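Draretum Shared Services
Service Desk: Freight and Mail Systems
Duplicate charges on outgoing parcel consignments
Status: Resolved, monitoring
Priority: 2
Product: Pamum Dispatch
Category: Billing and cost centres

Summary
Cost centre managers have reported that some parcels lodged through Pamum Dispatch in May appear twice on the monthly statement. The parcels were collected and delivered once. Until this ticket is closed, staff are asked not to cancel or re-lodge any consignment. 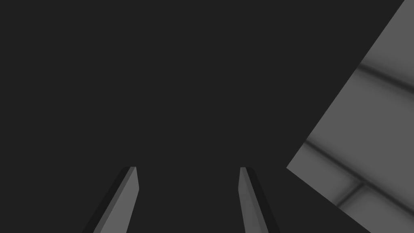 Service Desk, Freight and Mail Systems
Last updated in May, 4:10 pm

Initial report
The first report was received from the Nikolaidis campus mailroom. The requesting officer noted two lines on the statement with the same consignment number, weight and destination, but with different transaction numbers. The second line had been posted 25 minutes after the first in each case supplied.

The desk asked the campus to confirm whether the Lodge button had been selected more than once. The campus advised that it had not, and the audit trail shows a single lodgement for each consignment.

Investigation
An extract of all consignments lodged by the campus for the month was compared with the carrier's manifest. The extract held 179 consignments. Of these, 145 had been charged correctly and 29 had been charged twice. The remaining five had no charge at all and have been moved to a separate ticket with the finance team.

The affected consignments had two things in common. Each was lodged after 3 pm, and each was charged to a cost centre that had been renamed during the autumn restructure. Parcel size, service level and destination made no difference.

Steps taken

1. Confirmed that the carrier had invoiced each consignment once only. The fault is therefore on our side of the interface.

2. Reviewed the overnight transfer between Pamum Dispatch and the Ganaseck ledger. The transfer log recorded a time-out during the afternoon run, followed by an automatic retry. The ledger had already accepted the first batch but had not returned a receipt for the renamed cost centres. 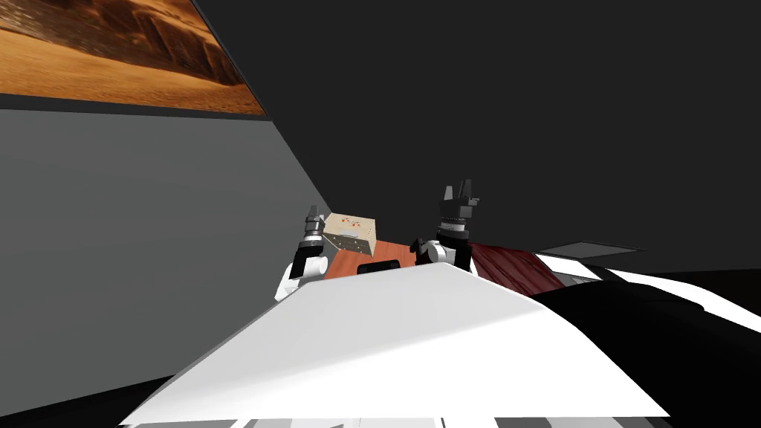
3. Disabled the automatic retry for the afternoon run. Batches that time out are now held in a queue and released by the desk after a manual check.

4. Reloaded the cost centre table. The old names had been left active beside the new ones, and the ledger could not match the receipt to a single entry.

5. Lodged test consignments against two renamed cost centres. Each produced one ledger line and one receipt. 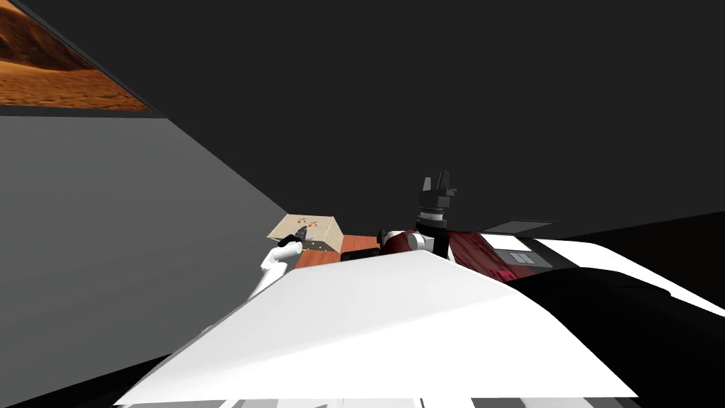 Box with red markings on its lid, left end of the tabletop.

Resolution
The corrected cost centre table was released to all sites at the end of the business day. Credits for the duplicate lines have been raised and will appear on the next statement under the heading Adjustment. Managers do not need to submit a claim.
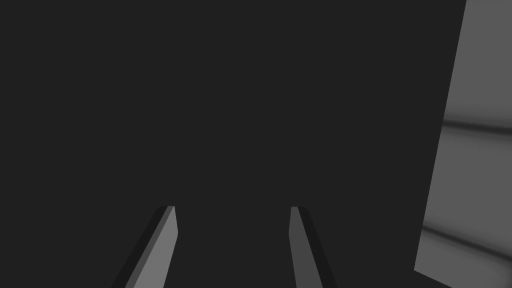 Dark grey background with a lighter grey panel at right.

Advice to users
Saved address book entries may still show a former cost centre name. Open the entry, select the current name from the list and save. Entries left unchanged will be rejected at lodgement with the message "Cost centre not current". No charge is raised when this message appears.

Further duplicates should be reported by replying to this ticket with the consignment number and both transaction numbers. Please do not send full statements, as they contain details of other cost centres.

The ticket will remain in monitoring until the next statement has been issued.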